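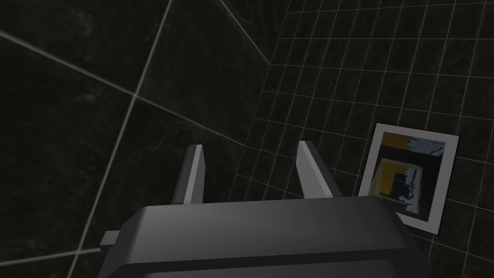 Introduction to Survey Methods
Handout for week 4: Writing the questions
Hạnh Bùi, 25 February 2021

Last week we finished with sampling. I promised to return the exercise on the Endby water survey today, and the marked copies are on my desk. Most of you chose the households well. The weaker part was the questions, so please read these notes with your own copy beside you.

1. What the question is for

Before you write a question, write the sentence that you would like to put in the final report. For the Endby survey such a sentence could be: "Households with a garden use more water in summer than households without one." From this sentence it is clear which questions we need. We must ask if there is a garden, and we must ask for the meter reading at two moments of the year. We do not need to ask if people like gardening. Seven groups asked it.

A question which does not lead to any sentence in the report should be taken out. It costs the time of the person who answers, and people who are tired give short answers on the last page.

2. Words

Use the words which people use at home. "Consumption" is a word of the water company. In the first version of the Endby form we wrote "domestic consumption", and some people left the line empty while others wrote what they eat.

Be careful with "usually", "often" and "regularly". One person washes the car every month and calls it often. Another does it every week and calls it sometimes. Ask instead: "How many times did you wash the car in the last four weeks?" The answer may still be wrong, but it is wrong in a way that we can study.

Avoid two questions in one. "Is the water clean and cheap?" can't be answered by a person who finds it clean and expensive. 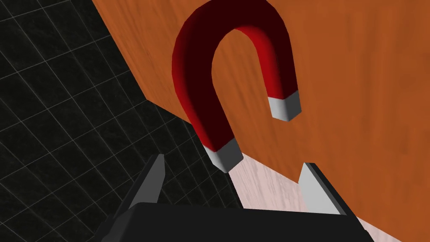
3. Open and closed questions

A closed question gives a list of answers. It is quick to fill in and quick to enter in the table. The danger is that the list comes from the head of the researcher. In Jallville we offered five reasons for not having a meter, and 78 people ticked "Other". When we telephoned them, the most frequent reason was that the flat was rented and the owner decides. We had not thought of it, although most of our team also rent.

My advice is to begin with an open question in the pilot, read all the answers, and make the list from them. Then keep "Other, please write" as the last choice with enough space to write. A line of two centimetres tells people that you do not want to know.

4. Order

Start with something easy which belongs clearly to the subject. Age, income and school come at the end. I know that many printed forms put them first, but a stranger who asks for your income in the first minute is not welcome.

Also, an earlier question can change the answer to a later one. The Quan questionnaire asked about a long water failure in September and after it asked for "general satisfaction". You can guess the result. In the second version the general question was placed before, and the two versions can't be compared with each other.

5. The pilot

Try the form with eight people who are not students of this course. Sit next to them if this is allowed, and do not help. Note where they stop, where they go back, and where they laugh. Ask afterwards what they understood by each question, in their own words.

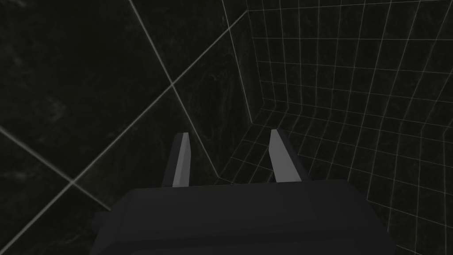
The Jallville form was sent to 2,000 addresses and 368 came back. This is a response of 18.4 per cent. We will discuss in week 6 what can and cannot be said with such a number - please do not write "the people of Jallville think" in your exercise.

6. For next week

Rewrite questions 3 to 9 of your own form. Under each one put the sentence of the report it serves. Enter the new form in Serkaveo and check that the numbering is the same as on paper. Groups without access should write to me before the weekend.

Reading: chapter 5 of the course reader, without the section on telephone interviews.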